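About Flondside

Flondside Enterprise Finance is a lender to small firms in food supply, local freight and light manufacturing. It arranges equipment loans and supervised leases for owners who have a trading record of less than two years or none at all. The head office is in Hivcombe, with a second office in Fleler that handles vehicle leases and repairs.

The company was set up as the lending arm of the Lenihan Development Trust. The Trust provided the opening capital and remains the largest shareholder. Lending decisions are made by the company's own credit staff under a written policy, which the board reviews each January.

What we finance

Most of our contracts cover one piece of working equipment: a delivery van, a cold storage unit, a packing machine or a set of market stalls. We pay the supplier directly. The equipment is registered in the company's name until the final installment is received, after which title passes to the borrower at no extra charge.

Repayment runs for up to 90 months, depending on the class of equipment. Vans and small trucks are normally written over a shorter term than fixed machinery. Installments are collected monthly. Borrowers in seasonal trades, such as fruit packing, may ask for a schedule that follows their sales, with lower payments in the off months and higher ones after harvest.

We do not lend for the purchase of land, for the repayment of other debts, or for stock that will be sold within the year.

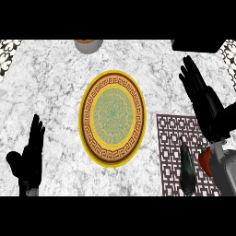
Applications are taken at either office or through one of our 34 partner branches, most of them in municipal business centers. An applicant needs proof of identity, a proof of address, a price quotation from the supplier and a simple statement of expected income and costs. Applicants without a bookkeeper can complete the statement with a member of staff. The first answer is given in writing - approval, refusal or a request for further papers - and a refusal states the grounds.

Insurance is included in the lease price for all road vehicles. For fixed equipment the borrower may use our group policy or supply a policy of equal cover.

Portfolio

As of October 19, 2018, the company had 647 active contracts. Vehicle leases make up the largest share, followed by cold storage and food processing equipment. Contracts in arrears are reported to the board at each regular meeting and are handled by a separate recovery desk in Hivcombe. Equipment that is returned or recovered is inspected in Fleler, repaired where this is worth the cost, and offered again at a reduced price.

Management

Catherine Dalgleish is managing director. She joined from the Trust, where she was responsible for rural credit, and oversees lending policy and relations with shareholders.

Glória Fonseca is head of operations. Her department covers supplier contracts, vehicle registration, insurance claims and the Fleler repair shop.

The board has seven members. Three are named by the Trust, two by the partner business centers, and two are independent.

Suppliers

Dealers and manufacturers who wish to be listed as approved suppliers should write to the operations department at the Hivcombe office. Listing requires a valid trade license, a fixed price list and a service point within the region. Listed suppliers are paid after delivery has been confirmed by the borrower and by our inspector.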